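Print this chapter
E-mail this chapter

CHAPTER 9
Release, Delay and the Recording Contract

9.1 Introduction

The preceding chapters considered how a recording is written, performed and captured. The present chapter turns to the period between the delivery of a finished recording and its appearance before the public. For most listeners this period is invisible. For the performer it may be the longest and most uncertain part of a career, and it is governed almost entirely by the terms of a document signed before any of the music was made.

A recording contract grants a company the right to release a performer's work. It does not, in most cases, oblige the company to do so. Students often find this surprising. The company usually undertakes to pay for a stated number of recordings and to consider each of them on delivery. Whether a recording is then accepted, returned for further work or placed on a shelf depends on the clauses discussed in sections 9.3 and 9.4.

9.2 Delivery and acceptance

Two words must be kept apart throughout this chapter. Delivery is the handing over of the finished recording together with the papers that belong to it: the list of performers, the writers' shares, and written consent for any borrowed material. Acceptance is the company's statement that what has been delivered meets the standard set in the contract. Payment commonly falls due on acceptance, and the date of acceptance also starts the period within which a release may be expected.

Contracts describe the required standard in one of two ways. Under a technical standard, the recording need only be complete and properly made. Under a commercial standard, the company must also consider it suitable for sale. The second form gives the company much wider powers, and a performer's adviser will normally try to have it removed or limited to the first recording.

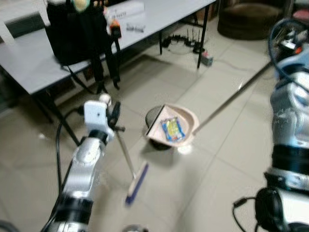 Fig. 9.1 Silver robot arms; the gripper of one holds a broom with a blue bristle head.

The case of the singer Emília Mikuš, which is followed through the whole of this chapter, shows how the two standards may lead to different results. Mikuš signed with the Skamero label for three albums. Her first, Nildale, contained 13 songs and was delivered in January with all its papers in order. The contract used the commercial standard. Skamero replied that it could not identify a leading single and asked for further songs. Mikuš took the view that the album was finished and declined to add to it. Neither side was in breach, and the recording remained unreleased.

During the delay the label was bought by Nodaris, a larger company with its own list of performers. The staff member who had signed Mikuš, Oldřich Urban, left shortly after the sale. Her contract passed to the new owner without change, but the person who had argued for her work did not pass with it. The effect of such a loss is hard to measure and is seldom mentioned in the contract itself. Where a performer has enough standing to ask for it, a key person clause may be included, which allows the performer to leave if a named member of staff departs. Mikuš had no such clause.

9.3 The release commitment

A release commitment is a promise by the company to issue an accepted recording within a fixed period. If the period passes, the performer may serve notice, and if the notice is ignored the performer may end the contract or, in some forms, buy back the recording. It should be noted that the commitment applies only to recordings which have been accepted. A company that withholds acceptance may therefore avoid it altogether, and well-drafted contracts provide that a recording is treated as accepted if no written objection is made in time.

Nodaris accepted Nildale without further songs and released it on 7/23/21. The first pressing was 700 copies, of which a part was sold at concerts. A second pressing followed, and by the end of the accounting period 1,031 copies had been sold in all. These are modest figures, and they will be used in section 9.6 to work through a royalty statement line by line.

9.4 Matters for study

Readers should now turn to the extracts from the Mikuš contract printed at the end of the chapter — in particular the definitions of "delivery" and "satisfactory" — and read them together with the shorter Rowbotham form, which uses the technical standard. The two documents deal with the same events in very different language. Attention should be given to the notice periods, to the company's right to extend them, and to the position of the performer while a notice is running.

Print this chapter
E-mail this chapter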